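Wutance Opens Registration for the Stone Countertop Care Program

10/09/2019

Wutance, the maker of sealing and cleaning products for natural stone, announces today that registration is open for its Stone Countertop Care Program. The program is made for owners of homes, small cafes and guest houses who have a stone countertop and do not know how to keep it in good condition.

The program was prepared together with Hendoletti, a stone workshop which cuts and installs countertops in the Kivell area. Last year Hendoletti received 670 service calls from its customers. In 245 of these calls the problem was a stain or a dull place on the surface, and the workshop believes that many of them could be avoided with simple care at home.

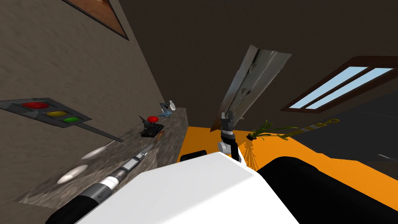 Stone is a strong material, but it is not closed like glass. Oil, wine and lemon juice can go into it when the sealer is old, and the mark will stay there for a long time. A marbled surface in gray and brown, with a small white bottle and a blue figurine at the far end and more items nearer the front, is hard to wipe in one movement, and the program advises to keep the working part of the counter free. Bottles with oil should stand on a small tray. For daily cleaning, warm water and a soft cloth are enough — vinegar should never be used on marble or limestone.

Each participant receives a home visit from a trained technician, who tests how fast the stone takes water and tells the owner if new sealing is necessary. The visit takes 2 hours. If the countertop must be sealed, the work can be done on the same day, and the surface should rest during the night before it is used again.

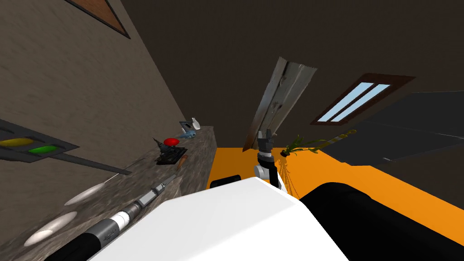
The price of the visit includes one bottle of Wutance sealer and a printed care guide. The guide has 9 chapters and explains the differences between granite, marble, slate and limestone. It also gives advice about hot pans, hard water and the joint between the counter and the wall, where moisture often collects and is noticed too late.

"Our customers pay good money for their stone, and after the installation they are often left alone with it," the company said in its statement. "We want that they can ask a question before the damage is done."

The first visits will take place in October in Kivell and the neighboring towns. Owners of countertops from other workshops are also welcome, as well as tenants who have a written permission from the owner. Registration is possible in the Hendoletti showroom or at any store where Wutance products are sold.

A separate program for stone floors is in preparation with the tile company Grgić. Details will be published when the agreement is complete.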